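Registering a Player on Trial: Guidance for Club Secretaries

Issued by the Nirnport and District Football League, 23 February 2023

This page explains how a member club should arrange a trial for a player who is not registered with it, and how to complete the registration if the player is then offered terms. It applies to all senior and reserve teams. Youth teams should follow the separate youth handbook, as the consent arrangements are different.

Before the trial

A player may train with your club at any time if he or she is not registered elsewhere. If the player is registered with another club in any league, you must give that club written notice of approach before any discussion takes place. This includes informal discussion by a manager, coach or team-mate.

To give notice of approach:

Write to the secretary of the player's present club by email, using the address in the league directory. Do not write to the manager or chairman alone.

State the player's full name and the date on which you intend to make contact.

Copy the message to the league registrations office.

Keep the reply. If there is no reply, keep a record of the date on which your notice was sent.

Once the notice period set out in the league rules has run, you may speak to the player. The present club is not obliged to agree to a trial, and a contract player may not train with you at all without its written permission.

Arranging the trial

Agree the length of the trial in writing before the player attends. A short email is sufficient. It should give the first and last dates, the sessions the player is expected to attend, and the name of the person at your club who will make the decision. Clubs are asked to state clearly whether travel expenses will be paid.

Ask the player to complete Form 2 (Trial Player Details). The form records an emergency contact, any medical condition the coaching staff should know about, and any current injury. It must be at the ground or training venue whenever the player is taking part. Clubs which train away from their home ground, as several do at Tapsell during the winter, should make sure that a copy travels with the first aid kit.

Check your insurance. The league's group policy covers registered players only. Most club policies extend to trial players in training, but many exclude matches, and some require the player's name to be notified in advance. The club secretary should confirm the position with the insurer and file the answer with the form.

Trial players in matches

A trial player may appear in a friendly match, provided that the opposing club and the match official have been told beforehand. The player should be entered on the team sheet under his or her own name. Entries such as "Trialist" or "A. N. Other" are not accepted by this league, even in friendlies.

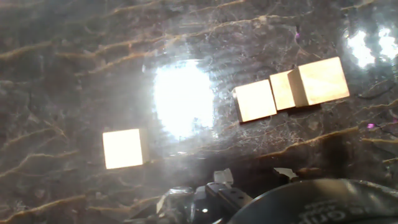

Can a trial player take part in a league or cup match?

Only a registered player may take part in a competitive fixture, and this includes named substitutes who do not come on. A club that fields an unregistered player will be charged under Rule 34 and may lose any points gained.

Offering terms

When the trial has ended, tell the player the outcome promptly, whatever the decision. If you do not wish to offer terms, please do so in writing and destroy the medical section of Form 2. The remainder may be kept until the end of the season.

If you do wish to sign the player, complete the registration through Stisedix, the league's online registration system. The steps are as follows.

Log in with the club secretary's account. Managers' accounts can view registrations but cannot submit them.

Select "New player" if the player has never been registered in this league, or "Transfer in" if he or she has. Choosing the wrong option creates a duplicate record and will delay the application.

Enter the player's name exactly as it appears on the identity document, and upload a clear head and shoulders photograph taken against a plain background.

Choose the type of registration: non-contract, contract or loan. For a contract player, upload the signed agreement as a single file.

Send the request for the player's electronic signature. The player will receive a link by email and must sign it personally.

Submit the application and wait for confirmation. The player is not eligible until the status reads "Approved". A status of "Received" means only that the application is in the queue.

Each club may hold up to 40 senior registrations at one time. If your list is full, a registration must be cancelled before a new one can be approved.

Players coming from another country

A player last registered with a club outside the national association requires international clearance, regardless of nationality or the level at which he or she played. Apply through the association as early as possible, because the league cannot speed up the process. In the previous season, Amer Athletic had an application returned when the former club's name had been entered in a shortened form. The full registered name should always be given.

Deadlines

Applications for a transfer between member clubs must be submitted before the date printed in the fixture handbook. After that date, only goalkeepers may be signed, on an emergency basis and with the written approval of the registrations office. All non-contract registrations lapse at the end of May and must be made again for the new season.

Enquiries

Questions about this guidance should be sent to Ngaio Cartwright, Registrations Officer, through the message page in Stisedix. Please quote reference 2464 and your club's name in the subject line. Enquiries about a particular player will be answered only if they come from the secretary of a club concerned.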